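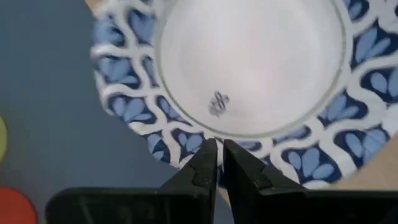 Plate with a blue-and-white rim.

Ellano Community Recipe Transcriptions
README for the text files, revised Tuesday, June 18, 2019

Hello, and thank you for downloading. What you have here is a set of home recipes typed up from handwritten cards, church newsletters and the margins of cookbooks, most of them lent to us by families in and near Medina. I started typing them for my own use, then a cousin wanted a copy, then her neighbor did, and after that it seemed kinder to put the whole thing in a folder anyone could get at.

What is in the folder

There are 400 recipes in the main file, recipes.txt, one after another with a blank line between them. Another 142 sit in a second file called partial.txt, where the card was torn or stained, or the writer simply stopped (you would be surprised how many people never wrote down an oven temperature!). Please don't mix the two files together if you are using this for anything where a missing step would matter.

Each recipe has a title, the name of the dish as the family says it if that's different, a list of ingredients, the method, and a notes line. The notes line is my favorite part, and I have left it exactly as written, including "do not make for Uncle" with no further explanation.

Spelling and measures

I kept the original spelling in the title and in the notes, and fixed it everywhere else. So you may see "brocoli bake" at the top and broccoli in the list below it, and that's on purpose. Measures are as the writer gave them. A "teacup" is a teacup. I did try converting them early on and made a real mess of a rice pudding, so the converted column is gone from this version and I would ask you not to go looking for it in the old ones.

Bowls and baking dishes are named on many of the cards by color or by who gave them, and those names stay in the method too. "The big cream bowl" comes up again and again in one family's cards, and I have no idea how much it held.

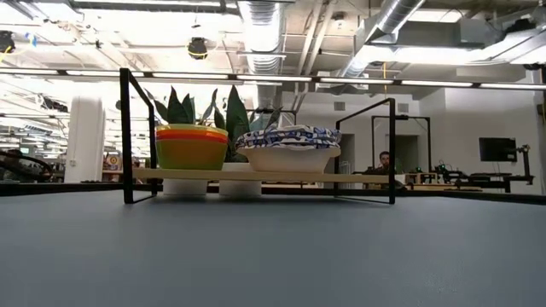 Guketti Kitchen Notes, Issue 2, July

The recipes tagged GKN come from the Guketti newsletter, a stapled affair that went out to subscribers for a good many years, and a very chatty read it is. I typed from photocopies, and where the fold ran through a line I put three dots in square brackets. If you own a cleaner copy of any issue, I would dearly love to hear from you.

Dates

Very few cards carry one. If the date field says 2000, please read it as "filed in the box marked 2000" and nothing more exact than that, as plenty of those cards look a good deal older to me.

Known problems

Fraction signs came through badly in the first upload, and a few halves may still show up as question marks. Two of the fudge recipes are the same recipe from sisters who each claimed it, and both are staying in. The Bekon index file lists some titles under "The" and some not, and I'll get to it when the garden lets me.

Using the files

Cook from them, copy them, print them for your relatives. If you put a batch in a book or on a website, please keep the family name that goes with each recipe and mention this collection somewhere. Corrections are welcome any time, with the recipe title in the subject line.

Typed and looked after by Tariq Awan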